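Gripper lets go of bowls mid-lift, support says it's my tablecloth
Posted in Home Automation > Faults and Repairs

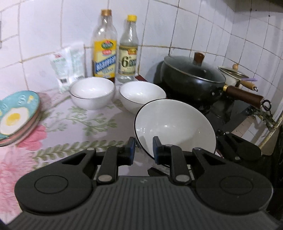

Bowl between the pads, stove side of the counter.

I have a Beno hand-held gripper, the kind with two fingers and a blue pad on each. For the first few weeks it was fine. Since August it has started dropping bowls. It closes, it holds, I lift, and somewhere on the way up the fingers relax and the bowl slides out. Plates it can't manage at all, but I never expected it to.

I wrote to Beno support. They told me the gripper is rated for 900 grams, that a bowl is well under that, and that the "reflective surface" of my tablecloth must be confusing it. The cloth is a flowered one under clear plastic, so yes, it shines. But the bowl is off the table when it goes! They also offered me a software update, which I installed. It still drops them.

The log shows 41 entries that say GRIP RELAX OK. I don't see what is OK about it. My bowls are glossy white with a thin dark rim, nothing special, and I use it next to a gas stove, so I'd like to know if I should stop before something lands on a hot pot. Has anyone fixed this, or is it just what these things do?

braradport_kitchen

Stop using it by the stove until it's fixed. I'd do that part today.

As for the tablecloth, I don't buy it. Support blamed the lighting when mine did this, and then the "room layout." Mine was the pads. They pick up a film of dish soap or cooking oil that you can't feel with a finger, and glazed bowls are slippery to begin with. The motor senses a slip, tries to adjust, and on the older software it adjusts the wrong way. Your log line sounds like that, though I can't swear to it from here.

What I did:
Power it off and take the battery out.
Wipe both pads with rubbing alcohol and let them dry all the way.
Look at the pins where the lever arms meet the base. If a finger wobbles when you push it sideways, cleaning won't save you.
Test with a plastic bowl over a folded towel, on a bare counter and then on your cloth. If it drops on both, you can send that to support and ask them to try again.

Mine went 2 weeks without a drop after cleaning, then did it again. I swapped the pads for the Jurkon ones and it has behaved so far. I wouldn't call it cured. I still don't carry anything over a burner with it - and I don't think anyone should, whatever the box says.

naylor_bench

Mine has done 2,797 lifts according to the counter and never dropped one. Maybe you are squeezing the handle wrong?

gripfan

Does that counter take off the failed ones? Mine doesn't. A drop goes down as a lift.

naylor_bench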